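# Folding demos on a bed: how many do I need, and should I throw out the ugly ones?

Hi all, first post here after a good while of lurking. 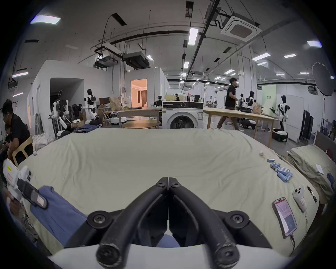

I've been collecting folding examples with a pair of hand-held grippers for a few weeks now, all on a bed because that's where the finished system is supposed to work. One garment per take, laid down on the left half of the sheet, both hands in, fold it, let go, stop recording. I'm at 624 takes as of this afternoon, split between two of us, and I've trained on them twice. The second policy is better than the first but it does this maddening thing where it goes down for the near corner of the shirt, closes about a thumb's width above the fabric, and then carries on with the fold as if it had hold of something. It'll happily do the whole motion with nothing in its fingers!

Things I'm wondering:

- Do I just need more? A friend at Nellmont told me they don't look at results until they have way more than I've got, but they do kitchen stuff and I don't know how well that carries over.
- Is a rumpled sheet bad? I've been leaving it however it ends up between takes. My partner in this wants to smooth it out every time and I think that's a waste of an afternoon.
- Should I keep the takes where I missed the corner and went back for it? I've been deleting them. We've dumped nearly 100 by now, so it's a fair chunk of work in the bin.

Oh, and the two of us fold differently. I go sleeves first, she goes in half first. I didn't think about that until last week and now it's bugging me. Everything's saved in the Bajpai format if that makes a difference to anybody.

— Takeshi Ikeda

---

**Embla Løken**

Okay, I've been down this exact road with towels, so let me go through it in the order I wish I'd fixed things.

Closing above the cloth first. That one was a timing problem for us. Our finger width readings were lagging behind the video by a few frames, so as far as the model could tell, the fingers were shutting on the way down. You can check it in ten minutes: pull up 5 takes at random, step through them to the moment the fingers touch the fabric, and compare that to the width plot. If the plot and the video disagree by the same amount every time, shift one of them and retrain before you record a single new thing. I spent most of October recording more towels when I should have been doing that, and I'm still a little sore about it.

If the timing's fine, look at your own hands. When you get quick at this you start pinching before you've properly landed, because you know where the cloth is and your fingers sort of scoop it. Looks great on video, terrible to learn from. Go down, press a bit, close, wait a beat, lift. It feels silly for the first dozen and then you stop noticing.

Leave the sheet rumpled! Please. You want it different every time. I'd go further and nudge the clutter around too, and move the garment off the left half now and then, or the thing will learn that shirts live on the left and be completely lost when one doesn't.

The missed corners I would have kept. Do you still have them anywhere? A take where you miss, back off, and get it on the second try is the only place the model gets to see what to do after a miss. Ours went from flailing to having a decent second go once we put those back in. I'd still toss the ones where you gave up halfway or dropped the tool, obviously.

On the folding styles, pick one. I know it's annoying. With that many takes split down the middle you'll get a policy that starts on a sleeve and then changes its mind. If you can sort what you've got by who recorded it, train on just yours and just hers and see which one behaves. You may have a usable set already and not know it.

---

**gallard_fan**

more data. also try the Gallard fingertips, way grippier

---

**Idance helpdesk regular**

Agree with Embla on nearly everything, but I'd be a bit careful with the retries. We put all of ours in and ended up with a policy that missed on purpose, or that's what it looked like: dip, back off, dip again, every single time, even with the corner right there. We fixed it by trimming each of those takes so it starts just after the miss. You keep the recovery and lose the bad reach. It's fiddly, but you can do it by hand in an evening if you've got a couple of people.

And I don't think tips are your issue, if it's closing in the air it's got nothing to grip.

For testing, set aside 5 garments you never record with and only use those to judge the result. We didn't, and we fooled ourselves for a good long while with a gray hoodie it had seen far too many times.

---

**Takeshi Ikeda**

Embla, you were right about the lag. Same offset on every take I checked, so I'm shifting the width readings tonight and retraining. The deleted takes are still on the recording laptop too, I only cleared them off the shared drive, so I'll have a go at trimming those after. We flipped a coin for the folding style and I lost, so it's in half first from now on.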